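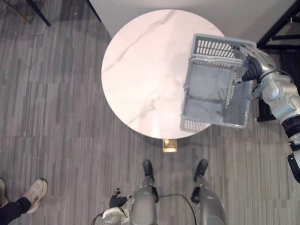 Review: the Fontes round table from Millance

I have wanted a marble table ever since my gran had a marble slab for pastry, which she kept under the sink and let me lean my cheeks on when it was hot. So when we moved to Tomurside and found that the old gateleg wouldn't open fully without trapping somebody against the radiator, I started looking at round ones with a single leg in the middle. I looked for far too long (my sister Sheena Ogilvie will tell you she was sent every link, usually after ten at night), and in the end I bought the Fontes in white marble with the brass-coloured foot. It cost £600, and I did have to go and have a little sit down afterwards.

Delivery first. It came in two boxes, and the top is seriously heavy. The driver brought it into the hall and no further, as the website does say if you read to the bottom, so please have a strong friend ready. Sheena and I managed it between us on an old duvet, with a good deal of laughing and one broken nail. Putting it together is simple enough: the column bolts to the foot, the top bolts to the column, and the key is in the bag. The instructions are only drawings, and rather small ones, but there isn't much to get wrong.

We've now lived with it for eight months and I still pat it when I go past. The veins are lovely, soft and grey and wandering, and because it's a natural stone yours won't look like mine. A pedestal makes such a difference in a small room! Knees go where they like, chairs tuck in anywhere, and I can get the hoover round it without moving a thing.
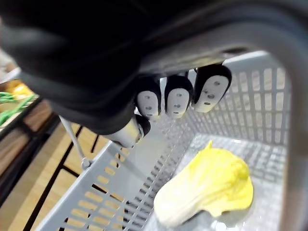

Photo: Kenna Gourlay

Now for the grumbles. Marble marks, and I knew it marked, and I still wasn't ready for the first one. Mine was half a lemon, left cut side down while I answered the phone, and it took the shine off in a neat circle that shows whenever the light comes in low. Red wine I've got away with twice by being quick. I use coasters now and a cloth at mealtimes, and I wipe it down with warm water and a tiny drop of washing-up liquid – never vinegar, never anything with bleach in it. I also gave it a coat of stone sealer in October, which I'd do before the first supper if I had my time again.

It's noisy as well. Cups clatter on it, cutlery clatters on it, and an early breakfast can be heard upstairs. And it is cold on the forearms in winter, though I've come round to that in warm weather.

I did try the Ilto, which is a bit cheaper and has a painted wood top, and it would be the more sensible choice with toddlers or with anyone who does watercolours. It rocked when I leaned on it in the shop, though, and the Fontes has hardly budged, even with Sheena pushing herself up from it after Sunday lunch.

Would I buy it again? Yes, I would, lemon and all. 8 out of 10, and I'd have gone higher if they'd put a bottle of sealer in the box.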